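The Filter

Heather Guthrie had lined the old air filter with a black plastic bag and was using it as a bin.
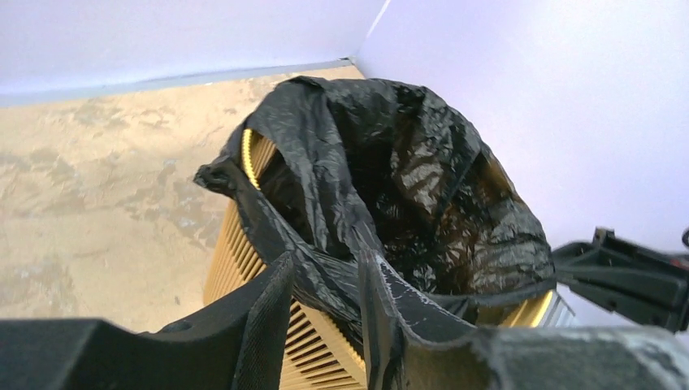
Finlay told her a filter was for keeping dirt out, and she was putting dirt in. He had mentioned it when he brought the post through, and he mentioned it again at lunch.

"It holds more than the old bin did," Heather said.

"It's the wrong shape."

"It's round. Bins are round."

He took his sandwich back out to the loading bay. She dropped her tea bag in and went on with the invoices.

The filter had come out of the dust extractor in May, when the Dreßler people sent a man to service it. He had put in a new one, signed the sheet and left the old one standing by the door. It was too big for the dumpster with the lid closed. Heather had walked past it for two weeks, and then one morning the office bin split down the side and she carried the filter in and set it next to her desk. The bags from the packing room fit it well enough. She had to pull the edge down over the pleats or the whole thing slid in on itself when something heavy went in.

She was 42 and had worked at Fluvholm for 9 years, first on the floor and then in the office. They made drawer fronts and shelf ends. Most of the orders went to Caltumia, and when Caltumia was slow to pay, everyone was slow to be paid. It was slow now. There were 48 open invoices on the screen and she had called about the largest ones twice.

At three she called again. A young man said the payment run had been moved to a new system and he could not see it from where he was.

"Who can see it?" Heather asked.

He said he would find out. She wrote down his name and the time.

Finlay came in to wash his hands. He looked at the bin, and then he looked at the sheet of paper she had been writing on.

"Are they paying?"

"They're finding out."

He dried his hands on his trousers. He had been at Fluvholm longer than she had. He used to change the filters himself, before the service contract, and he had once told her that you could get another month out of one if you took it outside and knocked it against the wall. You had to wear a mask. His father had done it without a mask.

"I could make you a proper one," he said. "There's board left from the last job."

"A proper what?"

"Bin."

Heather thought about it. The yellow rim on the filter was the only bright thing on her side of the room, and she had gotten used to it.

"Make a lid," she said. "For this one. It smells when there's fruit in it."

He bent down and measured across the top with his hand, thumb to little finger and then a bit more. He did it again the other way. Then he went out, and after a minute she heard the band saw start up, and under it the extractor.

The phone rang. It was the young man from Caltumia. He had found somebody who could see it – a woman on another floor – and he was going to put her through.

Heather picked up her pen and waited.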